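分拣线换成数据线之后:一个厨具返修车间的工位记录

上个月把第二批夹爪的保养表交出去,手头空了两天,把这半年的笔记理一理。写的是我们车间的自动化改造,重点不在机器参数,参数供应商的手册里都有。我想记的是工位怎么变,排班怎么变,人每天在做什么。

先交代范围。Clundetitz这边的厂区做厨房小件的退货检验和再包装,打蛋器、漏勺、滤网、削皮刀一类。货从Cárdenas的仓库过来,混装,不分型号。改造之前,流程是人工开箱、人工判型、人工检查、人工入袋。每个班次的处理量在3,000件左右,旺季会高,九月前后最高。改造项目内部叫Hollow,名字是谁起的已经查不到了,立项文件第一版就这么写。

Hollow的原始方案很简单:传送带加视觉判型,末端一台机械臂抓取,按型号投到不同料箱。方案评审时大家讨论的都是节拍和误判率。真正装起来以后,问题集中在抓取上。厨具这类东西形状差别大,木柄、塑料柄、金属丝、网面,受力点各不相同。滤网夹重了会变形,木柄夹轻了会在指面上转。按固定程序写抓取点,每来一个新型号就要重新示教,示教一次占用机械臂半个多小时,这段时间线是停的。

所以第二版方案改了思路。抓取动作由人先做,人手里拿一只和机械臂末端同构的手持夹爪,爪上带相机,把拿起、翻面、放下的过程录下来,录好的数据用来训练抓取模型。机械臂不参与采集,线也不用停。这个改动对设备组来说省了示教时间,对现场的人来说,等于多出一个以前没有的工种。

工种名称争论过一阵。人事系统里最初填的是“设备操作员”,后来改成“采集员”。名称看着是小事,和岗位等级挂钩,等级又和夜班补贴挂钩,所以拖了很久才定下来。目前的做法是采集员与原检验员同级,可互相顶班,顶班不降级。

下面按工位写。

一、开箱工位

变化最小。仍然是人工开箱,刀具统一换成了安全刀。原来开完箱直接倒在台面上,现在要求单层摊开,件与件之间不叠压。这一条执行得不好,忙的时候还是会堆。堆起来以后下游的视觉判型会把两件认成一件,误判单退回来,又是开箱工位的人去处理。讨论过加振动盘,滤网和打蛋器会互相勾住,试了一次放弃。

二、判型工位

原来两个人一班,靠经验认型号。老检验员看一眼柄上的字和柄头的形状就能报出型号,新人要翻图册。现在由相机判,低置信度的件弹出来让人确认。每班需要一个人坐在屏幕前。

这个工位的人意见最多,而且我认为意见是对的。以前判型是连续动作,手眼一起用,累但不困。现在是等,弹一件,点一下,再等。Guadalupe Arellano在这个岗位上做了两个星期,提的要求只有一条,不要让同一个人坐满整班。后来改成每两小时轮换,和采集工位对调。轮换以后确认环节的误点明显少了,具体下降幅度没有单独统计,不写数字。

另一个副作用是型号知识的流失。以前新人跟着老人学三个月,能把常见型号认全。现在新人不需要认,机器给出候选,选一个就行。短期没有问题。长期看,机器给出的候选全错的时候,谁来发现?我们暂定的办法是每周抽一箱不过相机,由新人手工判型,再和系统结果对照。占工时,产线主管不太愿意,目前还在做。

三、采集工位

这是新增的,设在靠窗的旧调试间,和机械臂同一间屋。占地不大,一张桌子,一组支架,剩下就是纸箱和线。

采集员的操作规程我写了四版,现行版本的核心内容如下。

手持夹爪开机后先做空夹,开合各五次,确认连杆没有卡滞。衬套处有异响的不得使用,送保养。

每件物品录三段:从台面拿起,在空中转动姿态,放入目标容器。段与段之间静止两秒,供后处理切分。

动作速度取平时干活的六到七成。太快画面糊,太慢则模型学到的动作会有多余的停顿,上线后节拍受影响。

指面粘有油污或纸屑时立即清理。指面状态变化会改变摩擦,同一批数据里指面状态应尽量一致。

失手掉落的不删,单独标记。

最后一条是Valdis Priedītis坚持要加的。他负责数据验收,理由是机械臂上线后一样会掉,只见过成功动作的模型不知道怎么收场。早期有采集员担心掉落次数会算进考核,悄悄把失手的片段删了,前后大概删掉多少已经无法核对。后来在规程里写明掉落标记不作为个人考核依据,片段才正常交上来。这件事给我的教训是,采集数据的人如果同时被数据评价,数据就会变形。

疲劳问题要单独写。手持夹爪本身不重,但手腕始终悬空,拇指和食指持续施力。最初按满班安排,第三天就有人报腕部酸痛。现在规定连续采集不超过40分钟,之后转判型或开箱。支架上加过一根平衡绳,吊住夹爪的一部分重量,部分人觉得好用,部分人觉得绳子带偏了动作,现在由个人选择。用绳的数据在文件头里加一个标志位。

木柄类是采集难度较高的一类。柄是圆的,表面光滑,重心在柄与网头之间,位置随型号变。竖着夹住柄的中上段,网头朝下,整件像一个摆,手一动就晃。人会下意识地用手腕去抵消晃动,这种补偿动作机械臂学得慢。现在的做法是拿起后先停一拍,等晃动衰减再移动。熟手一开始很不习惯,觉得是在故意干得笨。 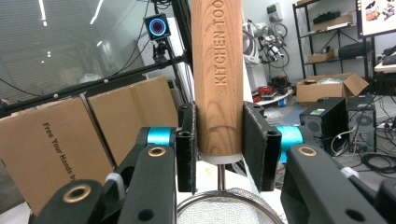 采集工位,木柄件,竖直夹持,柄下方为滤网。

指面材料换过两次。第一种是光面橡胶,夹木柄打滑;第二种带纹路,抓得住,但在浅色木柄上留黑印,客户不收。现用的是表面粗糙的黑色垫片,磨损快,需要定期换。更换记录贴在柜门内侧,由当班采集员填写。有一阵大家都等着下一班换,后来把换垫片的时间计入工时,问题就没有了。

四、机械臂工位

目前只在白班后半段运行,处理已经验收过的17个型号。其余型号仍走人工。机械臂旁边固定一个人值守,职责是清理掉落件、更换料箱、按急停。值守期间不安排其他工作。供应商的建议是一人可同时看两台,我们没有采纳,至少在第二台装好、跑稳之前不会采纳。

值守的人最常处理的情况有三种:滤网的挂耳钩住料箱边沿;薄件吸附在包装膜上一起被带起;夹爪闭合后物品已经滑走,臂仍按有物状态继续移动。第三种最费时间,因为要回头确认那一件落在哪里。现在加了开度检查,闭合后开度小于阈值即判为空抓,回到起始位。细柄件会被误判为空抓,阈值还在调。

五、人员方面

改造前这条线每班12人,改造后仍为12人,分布变了。原判型两人减为一人,检验减三人,新增采集三人、值守一人。没有因此裁人,这一点在立项时写进了书面承诺,有效期到明年项目复审。复审以后怎么定,我没有资格说,也不猜。

培训分两部分。设备安全半天,采集实操两天。实操的合格标准是连续交付一组可用片段,由Valdis那边盖章。合格率比预想高,检验岗出身的人普遍上手快,原因大概是他们本来就习惯把东西拿在手里转着看。反而是设备组的同事做得差,动作太规整,每次都从同一角度进,数据单一,退回重录的多。

有同事问过我一句话:这不就是在教机器顶掉自己吗。会上也有人问。我当时回答的是排班安排和书面承诺,属于答非所问。现在我仍然没有更好的回答。能写下来的是已经落实的几件事:采集岗有单独的技能津贴;采集片段的文件头里可由本人选择是否署工号;模型上线某个型号前,要由录过该型号的采集员到现场看一次试运行,并有权要求暂缓。最后这项用过两回,两回都是因为滤网被压出了折痕,暂缓后重录,推迟了几天上线。

六、遗留问题

退货包装上的价签残胶粘指面,目前靠酒精擦,没有好办法。

采集间下午窗光变化大,百叶帘全放下后仍有灯的反光,同一型号上午录和下午录的画面差别肉眼可辨。Valdis认为差别是好事,可以增加多样性,我认为至少应当记录时段。现在折中,记录时段,不限制采集时间。

地面走线没有收好,主机后面那一团尤其乱,绊过一次人,没有受伤。线槽已经申请,采购编号409,还没到货。在到货之前先用胶带固定,胶带每天都会被椅子轮子碾开,由早班负责重贴。

Ploltano分厂要了我们的规程去参考。他们那边做的是金属餐具,没有木柄也没有网面,夹持部分照搬意义不大,排班和轮换那几页可以直接用。下个月他们有人过来看两天,届时采集工位照常运行,不做专门演示。

下一篇打算写垫片的磨损判定,目前靠手摸,标准不统一,准备拍一组不同磨损程度的对照样片挂在工位上。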